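The Basket Planner
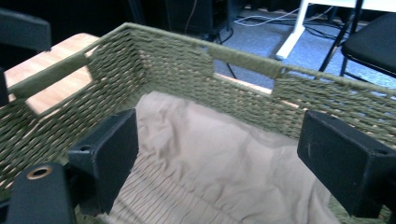 Green basket, tan cloth, both fingers over the rim.

I named the planner Aswood after the street I grew up on, and by the second week of September I was sorry, because I'd started saying things like "Aswood hates me" out loud in front of people.

Its job was easy to describe to my mother. Look into the basket, find the cloth, pick a spot on the cloth, close on it, lift. She said, "So it's laundry," and I said it was a grasp planner with a learned scoring head, and she said, "Laundry," and went back to her soup.

What it did was go for the handles. Every time! I'd give it a basket with a perfectly good wrinkle running across the middle of the cloth, a wrinkle any baby could grab, and the scores would come up and the brightest patch on the whole map would be the cutout in the side wall. Light came through there. Edges everywhere. Aswood loved an edge.

Ardalan Bahrami sat across from me and had been at Zutham for 13 years, back when they still sold sorting software for post offices. He rolled his chair over, ate one of my crackers and looked at the map.

"It wants to leave," he said.

"It wants a high gradient."

"Same thing." He took another cracker and rolled home.

I tried masking the rim. Then it picked the weave just under the rim. I masked the walls and it sulked, returned no candidates at all, and the controller sat there waiting for a target until the timeout hit. I raised the timeout (I know, I know) and it sat there longer.

We had a demo coming for Peñalver, who were going to pay for the next year of this or not, and Mirjana Vukadinović had stopped asking me how it was going. She'd walk past with her coffee and kind of hum. I would have preferred the question.

So I stayed late and read my own code, the way you'd read your diary from eighth grade. There were 444 episodes in the training set and I started going through them one at a time with the labels on top. Cloth, cloth, cloth, fine. Somewhere after nine I hit a run where the label was sitting on a handle. Clean little box, right on the cutout. Next one, same. I counted 38 of them, all in a row, all with the same initials in the annotator field.

RL. Raphaël Leblanc.

Raphaël had left in the spring. He'd had my desk before me, and there was still a strip of his tape on the monitor that said DO NOT UPDATE DRIVER, which I had obeyed like scripture. I'd met him exactly once, at his goodbye lunch, where he told me the parking situation in Clirnmont was better than people said.

I wrote to him. I tried to make it breezy. Hey, quick one, did you mean to label the handles?

He wrote back in 2 minutes, at ten at night.

"Of course. You pick up a basket by the handles."

I read it a few times with my hand over my mouth. Then I scrolled up in the old project notes, way up, past where I'd ever bothered to go, and found the first line of the first page. Task: move the basket. The cloth had come later. Someone had changed the task and kept the folder.

All that time I'd been calling it stupid. It had been trying to do what he'd shown it, and I kept putting masks over its eyes and telling it to want something else.

I could have just dropped his episodes. It's one line in the config, and I typed it, and I looked at it. Then I took it out and split the set instead, gave the scoring head a second output, cloth in one and basket in the other, and kicked off the training before I could talk myself into going home to sleep on it.

"You still there?" Raphaël wrote.

"Retraining," I wrote.

"Is my tape still on the monitor?"

I told him it was. The loss was starting to come down, slowly, in that jittery way, and I went to see if Ardalan had left any crackers.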